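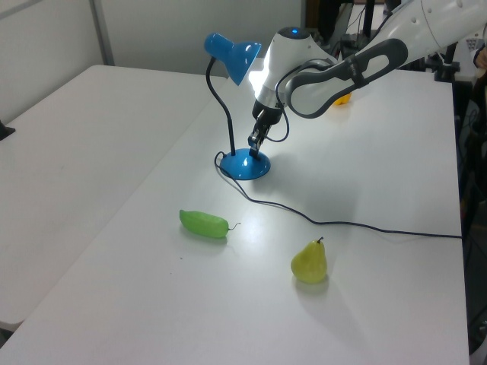 Keogh Street Workroom
Minutes of the tabletop and props meeting, June

Present: Jytte Hjaltested (chair), Daithí Ó Néill, Peadar Mulligan, Gaurav Rajput (minutes)
Apologies: Cormac Carroll
Start: 2:20 p.m.

1. Minutes of the last meeting

Accepted with one correction. Item 4 should read "table covers," singular action to Peadar Mulligan, not to the whole group.

2. Matters arising

2.1 The replacement shelf labels have been printed and are in the top drawer of the props cabinet. Daithí Ó Néill to fit them when the cabinet is next emptied.
2.2 The Celuvico order was short by one box of cable clips. The supplier has agreed to send it with the next delivery. No charge.

3. Desk lamp, blue

3.1 Position. The lamp currently stands on the white table with its conical shade tilted to the right. Gaurav Rajput reported that the light is strong enough to wash out white surfaces close to the shade. The black and blue parts are not affected to the same degree.
3.2 Discussion of a weaker bulb. Peadar Mulligan in favor. Daithí Ó Néill preferred to keep the bulb and turn the shade lower, so that the light falls on the tabletop. Agreed to try the lower shade first and to change one thing at a time.
3.3 The gooseneck stem holds its angle when set by hand. It should be bent from the middle. Bending at the base has loosened stems on two earlier lamps of a different make.
3.4 The domed base is glossy and shows a bright highlight. Jytte Hjaltested asked whether this matters. The view of the meeting was that it does not for general use. No action.

4. Power cord

4.1 The cord leaves the back of the base, makes a small loop, and then runs across the tabletop between the objects to the right edge, where it drops. Peadar Mulligan asked that it be taken off the working surface. It divides the table and limits where objects can be placed.
4.2 Options considered:
(a) Turn the base so that the cord leaves toward the nearest edge.
(b) Keep the present route and clip the cord along the rear edge.
(c) Cut a grommet hole in the table.
Option (c) was ruled out. The table is on loan from Dallodeck and is to be returned without holes or adhesive marks.
4.3 Agreed: option (a), with option (b) if the cord proves too short. Clips are to be spaced at 20 cm and must be the screw-free type.
4.4 The cord is to be unplugged before the lamp is moved. This is already in the room rules but was repeated at the request of the chair.

5. Artificial produce

5.1 Items in use on the table are the light green pepper and the yellow-green pear. Gaurav Rajput noted that the two are close in color and that the written log has mixed them up on 3 occasions. The log is to use "pepper" and "pear" in full. "Green one" is not to be used.
5.2 Placement. The pear is to stand upright on its broad bottom. The pepper is to lie on its side. Both remain in front of the lamp. Daithí Ó Néill asked for a fixed gap between them. After discussion no figure was set.
5.3 Stems. The stems are the weakest part of most pieces in the set and are not to be used for lifting. Spare pieces go in the Murkuvel tray, stem up, one to a cell.
5.4 Cleaning. Damp cloth, no solvent. The last batch cleaned with solvent went dull and had to be written off.

6. Table surface

6.1 The white top shows soft shadows from the produce. Peadar Mulligan proposed a matte gray cover to reduce glare. Cost of the cover is $50. Deferred until the result of item 3.2 is known.
6.2 Daithí Ó Néill reported that one leg needs packing to bring the top level. A 6 mm pad was found to be too thick. He will cut one to suit.
6.3 Cups and personal items are to be kept on the side bench.

7. Storage

7.1 Jytte Hjaltested asked for the lamp to have its own shelf position so that the shade is not stacked against other items. Second shelf, left side, agreed.
7.2 Cords are to be wound loosely and tied. They are not to be wrapped around the stem of any lamp.

8. Actions

Lower the lamp shade and report on glare: Gaurav Rajput
Turn the lamp base and reroute the cord: Peadar Mulligan
Cut and fit leg pad: Daithí Ó Néill
Fit shelf labels, including the new lamp position: Daithí Ó Néill
Correct the produce names in the log: Gaurav Rajput
Confirm loan terms with Dallodeck in writing: Cormac Carroll, to be told by the chair

9. Any other business

Daithí Ó Néill asked who holds the second key to the props cabinet. Believed to be with Cormac Carroll. The chair will ask him when passing on the action above.

Meeting closed at 3:05 p.m. Next meeting to be arranged by email.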